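Members' Visit: An Afternoon of Bedmaking at Plomora

If you missed the June visit, I'm sorry for you, and I'm going to tell you all of it anyway. We have been to some good places with this club (the bottling line is still talked about, and so is the lunch afterward) but I have never seen so many of us stay past closing for something as plain as a bed.

Plomora works on teaching robots to handle household cloth. Sheets, towels, sweaters, socks, the stuff that flops. They have the upper floor of the old Destodau building, up the side stairs and past the bike racks, and they open it to outside groups on one Thursday a month. You sign in, you put your bag in a locker, you get a cup of pretty decent coffee, and then you are taken through a door and find yourself in what looks like somebody's bedroom.

I had expected a lab. I had my mind made up about it: cages, yellow lines on the floor, a big arm on a pedestal. There is one room like that at the far end, and I'll get to it, but most of the work happens in rooms furnished the way people furnish rooms. Our host explained that a robot trained only on a bare bench gets good at bare benches. The folks who might want one of these machines in their homes have headboards and light switches and a sweater that somebody left on the bed, so that's what the team practices with.

The part I had not understood before the visit is how much of the training happens with no robot in the room at all. A person picks up a gripper with a handle on it, a thing you hold in one hand, with two black fingers that open and close. There's a camera on it. You do the chore with the gripper instead of your own fingers, and the camera records the job from where a robot's wrist would be. Do that enough times, with enough different people and rooms, and there's a pile of recordings for the software to learn from. The arm comes in much later.

It sounds easy. It is so not easy! Several of us took a turn and the first thing you find out is how much you rely on feeling the cloth. With bare hands you pinch a blanket and you know right away whether you have one layer or two. With the gripper you have to look. You come in low, you tilt, you close the fingers, you lift a little to see what comes up with it, and half the time you've caught the sheet too and the whole bed follows you.
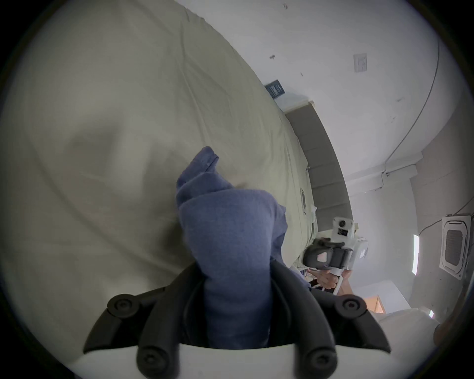 The staff are wonderfully patient about this. The one who coached our group had us slow down until it felt silly, and then slow down again. A smooth, slow grab makes a better recording than a fast one, she told us, and a mistake that you recover from is worth keeping. If you drop the cloth, you don't stop and start over. You go back and pick it up, and the recording goes on, and the robot gets to learn that dropping something is a thing that can be fixed. I liked that a lot. I have thought about it since while folding my own laundry, and I've been dropping things with a much better attitude.

Two people can work the same bed, each with a gripper, and that was the most fun to watch. A sheet is wide and one hand can't do much with it. The pairs who talked did better than the pairs who didn't, at least to my eye, although the quiet pair from our group would like it noted that they got their corners square. (Noted!)

After the bedroom we went next door to see what becomes of the recordings. I'll admit I was ready for this to be the dull part, and it was my favorite. There's a long desk with screens, and on each screen a chore is playing back, and a person marks where each step begins and ends: reaching, closing, lifting, letting go. The day we came they were up to 1709 recordings for cloth alone, and 374 of those had been set aside for a second look. Our host pulled up a few from that pile. In one the person's sleeve had drifted across the lens for most of the job. In another everything looked perfect to me, and I had to be told that the fingers had closed on nothing and the towel had been riding along on a fold. I'd never have caught it.

The wide lens takes some getting used to as well. Walls bend, beds turn into hills, and anything close to the gripper looks enormous. Our host said the software doesn't mind at all, and the wide view is useful because the robot can keep an eye on the rest of the room while it works up close. A couple of our members who do photography went very deep on this and had to be gently herded along.

Then came the arm. It's in the room at the far end, and this one does have a line on the floor, which we stood behind like schoolchildren. The software they run on it is called Simanjuntak, and the version we saw had been put on that same week. The task was to pick up a hand towel from a low table, fold it once, and set it in a tray. The arm made nine tries while we were there. I'm not going to pretend they all went well. On the first it hovered over the towel for so long that someone behind me whispered "go on, go on," and on another it folded beautifully and then missed the tray completely and laid the towel on the floor with great care. But the good ones were really good. There's a moment when the fingers come in under the hem, pause, adjust by a hair, and close, and having tried it myself an hour earlier I knew exactly how hard that was. I clapped. I wasn't the only one.

The question time ran long, so I'll only give the ones I got asked about most by people who couldn't come.

Will it make my bed? Not any time soon. The team was very straightforward about this. A towel on a table is one thing, and a fitted sheet on a real mattress with a wall on one side is another, and they rated that among the hardest jobs on their list.

Who does the recording? Partly staff and partly people from the neighborhood who come in for paid half-day sessions. They like a mix of tall and short, left-handed and right-handed, neat and not so neat. If you're interested there's a sheet at the front desk, and no experience is needed.

What about privacy, if people start recording at home? They don't do home sessions at present. Everything we saw was recorded in their own rooms. If that changes, they said, faces and papers would have to be kept out of view, and they were still working out how to do it properly.

Are the grippers heavy? The one I held weighs 460 grams, and for the first few minutes it feels like nothing. By the end of my turn my wrist had opinions. The regulars take a break between rounds and switch hands.

Do the finger pads wear out? Yes, and there's a drawer full of spares. The pads come from Pillico, downstairs in the same building, who make them in several grades of softness. We got to handle a set. The softest ones feel a bit like the end of your nose, and were passed around with much giggling.

Some practical matters for those going on the next visit. The side stairs are steep, and there's an elevator if you ask at the Destodau main entrance (go in by the front and tell them you're with the club). Short sleeves or sleeves that button close are best if you want a turn with the gripper, for the reason I mentioned earlier. Rings and bracelets go in the locker. You can take pictures in the bedroom and at the arm but not at the long desk. Bring a sweater for the arm room, where the air conditioning is fierce.

Parking behind the building fills up by early afternoon. The bus stops across the street and there's a bakery next to the stop that does a very good cheese roll.

A big thank-you to everyone at Plomora, who gave us the whole afternoon and answered the same question about fitted sheets in at least five different forms without once sighing. They have offered us another date in the fall, and by then they hope to have the arm working with two hands. Names on the list by the clubroom door, please, and write clearly this time. Anyone who came in June is welcome to sign up again, but first-timers will get the first spots.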